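Ticket 943: Second two-arm cell for the frame bench, what to order and when
Opened by: Ruben Schouten
Queue: Equipment planning, Detitz workshop
Status: Open, waiting on quote

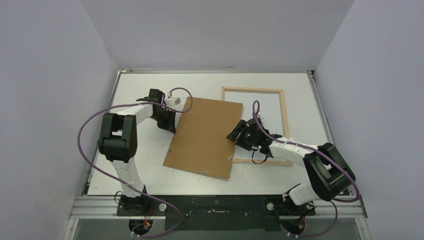
What we're asking for

We'd like a second cell with the same layout as the first: white table, partitions on three sides, one arm at each near corner. Backing boards and wooden frames are a great fit for two arms, and I'm really excited to get a second line of them going! The budget line is open until the end of June.

Log

Ruben, 9:10
Eketti quoted the full cell with a lead time of 72 days. Dervishi can do the table and extrusion in 8 days, but no arms. Can we split the order?

Vasilis Kovačević, 10:25
Yes, and I like the split. One catch – the Dervishi table is 81 cm deep, so check the arm base mounts against their drawing before you sign anything. Please also add these to the sheet, as neither quote has them:
- spare gripper fingers, ridged type
- purple hose, enough for both arms plus one full replacement
- padded covers for the elbows
- corner brackets

Ruben, 11:40
All added. Hose is cheaper by the roll, so I put in a roll. The mounts match on paper (hooray). Do we want the Sikum service plan again?

Vasilis, 13:05
For the arms, yes. Skip it for the table. Ask Sikum if both cells can go on one contract, and get the price in writing.

Ruben, 14:30
Asked. They'll answer by Saturday. I also moved floor power and air to their own line, so facilities can approve those early.

Next step

Ruben to attach the Sikum reply and the final Eketti quote for arms only. Vasilis signs off on the table order once both are in.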